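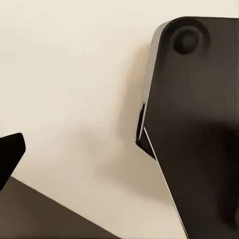 Equipment Review: Horkeo Laminating Press

Prepared for the Trundham Library Service by Mererid Craddock, Collections Care

Purpose of the review

The Library Service replaced its roller laminator in November. The Horkeo press was placed on trial in the processing room at the Olmedo branch, where paperback covers, shelf labels and children's activity cards are prepared for all branches. During the trial, staff processed 1,875 items.

Performance

The press reaches working temperature in 8 minutes. Covers came out flat, with clean edges and no clouding at the spine fold. Activity cards were equally good, although thick card stock had to be passed through a second time. Shelf labels printed on the Service's older label paper curled slightly at the corners and should be left under a weight overnight.

Noise is low enough for the press to be used during opening hours. The control panel is simple, but the temperature dial is marked only with numbers and the manual does not explain them. Staff settled on the third mark for standard film.

Supplies

Vitulex film was used throughout. Each box holds 40 sheets, and 47 boxes were opened, including film spoiled while staff were learning the settings. Film from the previous supplier can be used in the press but tends to wrinkle at the leading edge.

Care and cleaning

The plate should be wiped with a dry cloth at the end of each shift. Adhesive residue built up along the rear edge when this step was missed, and removing it required the press to be fully cooled.

Recommendation

The press is suitable for central processing and is recommended for purchase. It is too heavy to be moved between branches. Requests for training should be sent to Collections Care before the press is used.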